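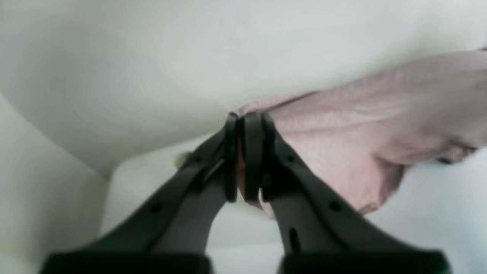
Pale pink cloth, crumpled. October.

Workshop book, Brurkwood, Sunday afternoon

Madder again, and the second go at getting a proper soft pink out of the exhaust bath. I did mean to write up Thursday's pot before starting another one, but the kettle was on and the roots had already been soaking overnight, so the write-up has had to wait its turn and may well be shorter than it deserves.

Roots were the Prondale ones, from the paper sack on the bottom shelf (not the powdered stuff - please leave that for the printing class). 300 g, rinsed twice in cold water to get the worst of the yellow off, then brought up very slowly. I held it at a temperature where I could just about keep a finger in and snatch it out again, which I know is no way to write down a temperature, Vignesh, but the good thermometer is over at Grembridge and I refuse to trust the other one after what it did to the weld.

First bath took the wool. Four skeins of the Makowska two-ply, alum mordant, in for an hour and left to cool in the pot. A lovely brick colour, a bit browner than last year's and none the worse for it. I put a spoonful of chalk in halfway through and the whole thing warmed up in a way that made me stand there grinning at a saucepan. One skein has a paler stretch where I'd tied it too tightly. My own fault, I was using the green string, and I have told everybody else off for using the green string.

Second bath, the exhaust, is for cotton. Scoured on Friday with soda ash, 30 minutes at a simmer, and the water came off the colour of strong tea even though the cloth had been sold as ready to dye. I do wish they wouldn't say that. Then tannin, then alum, and a rest of a day between the two. Twenty minutes in the pot this time instead of the full hour, lifting and turning the whole while.

For next time:

Try 2 g of chalk, weighed, instead of "a spoonful".
Bigger pot for the cotton. It wants room to move and I was poking it about like washing.
Vignesh Raju to bring back the thermometer and the long tongs, if he would be so kind.
Put a strip of each on the south windowsill, half under card, and leave it alone until the spring.

The last of the bath is in the lidded bucket by the sink. Please don't tip it away, I want to try it on silk.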